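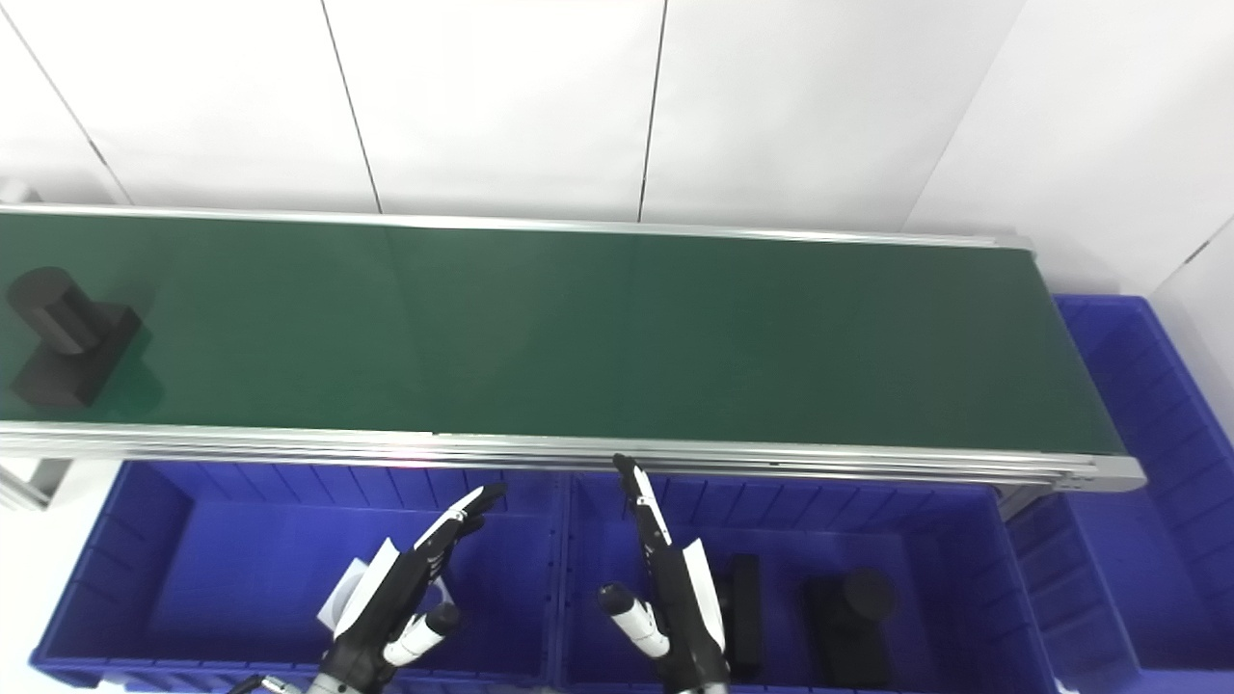

What do you do when your regular board game group wants a campaign game and half of them can't commit to a campaign? You play something where each session stands up by itself and the boring bits carry over on paper, and for us that's been Vurkomley.

Bit of a thread on this, because three people have asked me the same thing since July and my replies keep getting longer.

Vurkomley is a trading and feuding game for two to five. You each run a family in a river town called Trestitz, and you spend the evening shipping barley, bribing the lock keeper and being horrible to your cousins. One session is one season. At the end you write down your money, your grudges and your boats, and that's your save file.

The grudges are the good part! Every time someone shafts you on a deal you write their family name on your sheet, and next season you can cross it off to ruin one thing they're doing. You can sit on them for as long as you like. I had one on my brother for four seasons and he got so twitchy he stopped building anything near the weir.

If someone misses a night their family "goes to the coast" and earns a flat 88 coins. It's a bit less than you'd make by turning up and playing badly. So they come back slightly poor but still in it, and they've got no new grudges on them, which in our lot is worth quite a lot more than 88 coins.

Highest score we've had in a single season is 2790, which was me, thank you, on the salt route with all three barges. Lowest is 1010, also me, the season straight after, with every grudge in Moston pointed at my salt.

(Moston, for anyone confused, is where we play. The back room over the chip shop. Bring a jumper.)

Things I don't love: the rulebook. It's from Heinonen and it's a lovely looking thing but the index has 89 entries and not one of them is "tolls". Tolls come up every single turn. They're on the page with the winter rules, second column, under the drawing of the goose. Write that down.

Also the two player version is fine but it's a different game really – you both just hoard until somebody blinks. Three is okay. Four or five is where the shouting starts.

Someone asked if you need the expansion. I've played it twice and I'd leave it in the shop for now. It adds weather, and weather adds another deck, and our table was already full of barley.

Next season is 2024-10-26, usual room, doors whenever the fryers go on. We've got one family going spare. It comes with two boats and, I'm sorry to say, six grudges against it, four of them mine.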